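4.2 Collecting upright insertions with the hand-held gripper

Of all the tasks in the Roda set, the one we enjoyed most was also the one that looked easiest on paper: put a hairbrush, handle first, into a round holder on a table. A person does it without thinking. For a policy that sees the world only through a camera on the gripper, it is a lovely little problem, and it taught us more than the stacking and pouring tasks put together!

We recorded the demonstrations with the hand-held tool described in Section 3, so no robot arm was needed at this stage. The operator holds the tool, closes the two fingers on the brush, carries it to the holder, lowers it and lets go. Because the camera moves with the fingers, each recording shows the object from the same viewpoint that the Aguiar arm has later, when it runs the learned policy. Figure 3 gives the camera's view with the brush standing at an angle in the holder and open space on either side of it, between the objects and the black fingers.
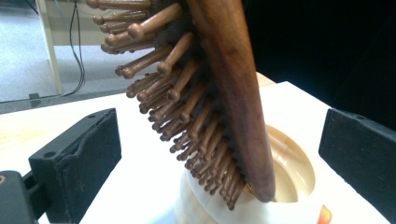
Figure 3. View from the gripper camera in the insertion task. The wooden handle is down in the cream-colored holder, its tip against the inner rim.

We first trained on recordings that stopped as soon as the fingers opened. The resulting policy inserted the brush well enough, but it tended to pull away sideways and drag the brush along with it. Benvinda Cunha suggested keeping the last 2 seconds after release, so that the network would also learn how a person backs off. This was a tiny change to the recording script, and we were delighted by what it did. With 90 demonstrations from 7 operators, the version with the longer ending completed the task in 12 more test runs than the version without it, using the same network and the same training time.

A leaning brush turned out to be useful as well. We had planned to discard recordings in which the handle did not stand straight, and we are glad we kept them. The tilt changes which parts of the pins and the handle are visible to the camera, and policies trained on the full mix coped better with the holders at our Floleddale site, which have a wider opening. We have not yet separated the effect of tilt from that of lighting, and the Prondura recordings, made in January under different lamps, should let us do so.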